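# Listening to Spanish when you can read it but can't follow it

**Tien-fu Yen**

I've been learning Spanish on my own since last April. Reading is going fine. I can get through a news article with maybe a handful of lookups, and I finished a short novel over the winter. Listening is another matter. When I play a podcast made for native speakers I catch the first few words and then it all runs together. If I look at the transcript afterward, I know nearly every word in it.

I've tried slowing the audio down, but at half speed it sounds strange and I don't think it helps. I've also tried leaving the radio on while I cook. That's pleasant enough, but I can't say I've learned anything from it.

I have 30 minutes on weekdays and a bit more on weekends. Should I keep going with hard material until it clicks, or go back to beginner audio even though the content is dull? And do transcripts help, or do they turn it into reading practice again?

---

**Chun-hung Lui**

I had the same gap with French. What you know is how the words look. You don't know how they sound when someone says them fast next to other words. In Spanish the vowels at the ends and starts of words join up, so "va a hablar" comes out as something close to "vablar." You need to hear a lot of that with the text nearby.

My routine was this:

1. Pick a clip of one or two minutes, no longer.
2. Listen three times without the text. Write down whatever you catch.
3. Listen again with the transcript and mark the places you missed.
4. Play only those places over and over until you can hear the words in them.
5. Put the text away and listen to the whole clip once more.

The next day, play the old clip once before you start a new one. It takes 20 minutes or so when you're used to it.

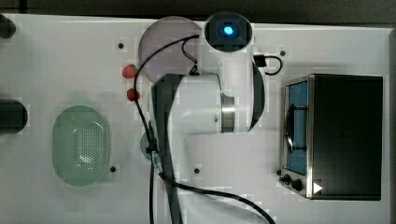 On transcripts, the order is what matters. If you read first, your brain fills in the words and you think you heard them. If you listen first, you find out what you really missed. I'd keep the text out of sight until step three.

I used Perkedance for clips because it lets you loop a single sentence. The free version gives you 13 clips a week, which was plenty for me. Any audio player with an A-B repeat will do the same job if you have your own files and transcripts.

As for slowing down, try 85 percent. Half speed stretches the sounds so much that they stop being the sounds you need to learn. Go back to full speed for the last listen every time.

I did 100 clips before I tried a normal podcast again. I still missed jokes and anything said over music, but I could follow the topic from start to end. I can't promise the same number for you. Some of my clips were very easy and I probably should have skipped those.

---

**Plillura**

Go back to easier stuff. If you understand less than half it's noise and you are wasting your time. There are lots of learner podcasts now that aren't about ordering coffee. History ones are good, the speakers are slow and clear.

Also pick one accent and stay with it for a while. I was jumping between Spain, Chile and Cuba and it was a mess.

Radio in the background did nothing for me either.

---

**Tien-fu Yen**

Thanks to both of you. I did the five steps last night with a clip from an interview and it was a bit humbling. I had missed "se lo" every single time it came up. I'll try one clip each weekday and a learner history podcast on weekends, all Mexican Spanish to begin with, and I'll leave the radio for music.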